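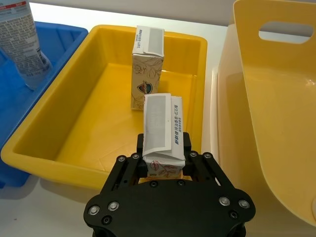
Small white paper carton with dark blue Chinese text down one side.

Nelen packaging word list, README

Nelen is a list of words that are printed on food and drink packages, with their meaning in plain English. It has 566 entries. I began it for my own use when I was learning to read labels, and later Heiðrún Bach joined and corrected many of my mistakes.

What is inside

The list comes as 2 files. words.csv has one entry per line: the word as printed, the language, the English meaning, and a note. sources.csv says what type of package the word was copied from (carton, tin, bag, jar). Both files are saved as UTF-8. If you open them in a spreadsheet program and the Chinese entries look broken, please choose the encoding by hand when importing.

How entries were made

Words were typed by hand from the package and then read again by a second person. Vertical text is stored as a normal horizontal line, from top to bottom. Line breaks are removed. Brand names are left out, also when they are part of a longer phrase - this was discussed a lot and Aksel Bundgaard still does not agree.

Known problems

Storage advice is well covered, allergy words are not. Please do not use the list to decide if a food is safe for you. In six entries the note column is empty and I could not find the package again.

Changes

December: 100 entries added from the older Jesamance list, duplicates removed.

Corrections are welcome. Send the line number and the new text, one correction per message.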